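Two arms, one board: getting the Tandden cell ready for spring
26/09/2023

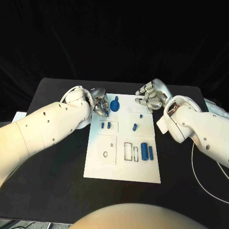
The left hand at the blue pulley near the far edge of the task board, right hand raised.

If you've walked past the curtained bay at Diltemley lately, you'll know the Tandden cell is up again – and we're so pleased with how it's going! The two-armed robot has been with us through 2202 logged runs on the board, and after that many goes at pegs and cylinders it was due for a proper service.

We started with the hands. Each finger gets moved by itself through its full travel, slowly, while one of us watches the readout and the other listens. The left hand was lovely. The right thumb was lagging a touch, so we reset its zero position and ran the check again before going anywhere near the blue parts.

Next came the wrists. The wiring at the right wrist is exposed, which makes it easy to look over, and we do that before every session now (it takes less time than filling the kettle). Look for rubbed insulation and for any wire sitting where the joint could pinch it. The cable on the tabletop needs enough slack for a full reach, so please don't tidy it up tight!

Then the board itself. Dixit, our alignment program, wants it square to the torso and no more than 2 mm off its saved position. We used to fuss over this with a tape measure. Now we touch a fingertip to the two near corners, let Dixit work out the offset and nudge the board by hand until the colour on the screen goes green. The black curtain and black tabletop stay as they are, as the cameras find the white panels much more easily against them.

Spares: the Furero cupboard has 2 full sets of blue parts. If a peg is chipped, swap it and write it on the sheet.

The next big check is due after another 700 runs, probably in December at the rate we're going. If you'd like to learn the finger routine before then, come and have a go – the first half-hour is mostly watching fingers curl, and it's surprisingly good fun.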